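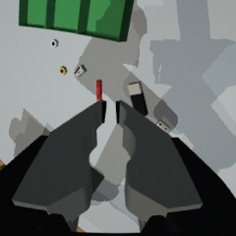

Rok Stan wants to know why we're still sorting parts in simulation when "the real robot is right there, twelve feet from your desk." Fair. It is. I wave to it.

Long answer, because I have a coffee and a progress bar.

The task is small parts into a green bin with compartments. Nuts, little blocks, a red cylinder, a thing that looks like a USB stick. The policy sees what the wrist camera sees and decides what to do with the fingers. Any toddler would be bored of it by lunch.

Our first policy was trained under flat, even light. In sim it was a genius. On the bench at Womthorpe it was a genius until late afternoon, when the sun came in past the shelving and it started trying to pick up shadows.

I mean that literally. It closed on the edge of a shadow, lifted, carried nothing over to the bin with great care, and let go. Then it went back for more.

So now the sim gets ugly light. Hard-edged shadows, several at once, lying across each other, thrown by objects that may or may not be anywhere in view. We call the generator Pikel. It was going to be an acronym and then we lost interest.

First version of Pikel made soft, tasteful shadows. Very cinematic. Did nothing for us. Ilir Petek turned the softness down to zero as a joke and went home, and the numbers were better in the morning. I have asked him to joke more.

Setup, for the people who read these for the setup: 1500 simulated episodes per condition, same parts, same bin, bin pose jittered a little each time. One condition has plain light, one has soft shadows, one has the ragged ones.

Then each policy gets 127 picks on the real bench with a lamp on a stand that we move between trials. The lamp positions were drawn at random by a script so that I couldn't be nice to my favorite.

Plain light: 84 good picks. Ragged shadows: 118. Soft shadows landed at 86, and I'm not going to defend those two extra picks to anyone.

"Good" means the right part in the right compartment. Bouncing off a divider into the right compartment counts. We argued over that one for most of a lunch and I won on seniority.

What it still gets wrong: the small nuts. When one sits close to the boundary of a dark patch, the policy tends to aim for the dark side of it. Eleni Živković thinks it's reading the nut's own shading as part of the shadow. I think she's right and I'd like her to be wrong, as the fix is boring.

Also not claiming this is new. People have been randomizing lights in sim for years. The part I'd stand behind is that the shape of the shadow edge mattered more than how dark it was. We ran darkness as a separate sweep and it barely moved.

Sorin Vasić asks if we tried just closing the blinds. Sorin, the blinds are in the acknowledgments.

Progress bar says 278 episodes left. Going to find more coffee.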